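Home | Guides | Lighting | Storage | Contact

Lighting an open-plan office with a mezzanine

A mezzanine gives one room two ceiling heights, and each needs its own fittings. Plan them as separate zones on separate switches.

1. Measure both heights
Take floor to main ceiling, then floor to the underside of the mezzanine. Mark any beams on the plan — fittings should sit between them, clear of air conditioning units.

2. Light the high zone
Use round ceiling lights with a wide spread. Set the first row 900 mm from the wall and keep 100 mm clear of each beam.

Under the mezzanine, change to linear strips. The lower ceiling puts the fitting closer to the eye, so choose a diffused cover. White walls and white shelving return a good deal of light to the desks.

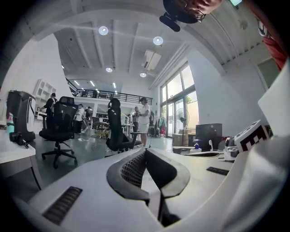 3. Check levels at the desk
Hold the meter at desk height with people in their usual places. We aim for 400 lux on screens and 700 lux where drawings are read. Take readings on both sides of the mezzanine edge.

4. Correct the edge
If the reading drops sharply at the railing line, move the nearest strip outwards before adding another fitting.

Filed under: Workspaces, Ceilings & Lighting

Comments (3)

Precious Evangelista: Does the 900 mm apply with shelving on that wall?

Coretti: Measure from the shelf front if the units are tall.

Ocampo: Step 4 saved me buying two more strips.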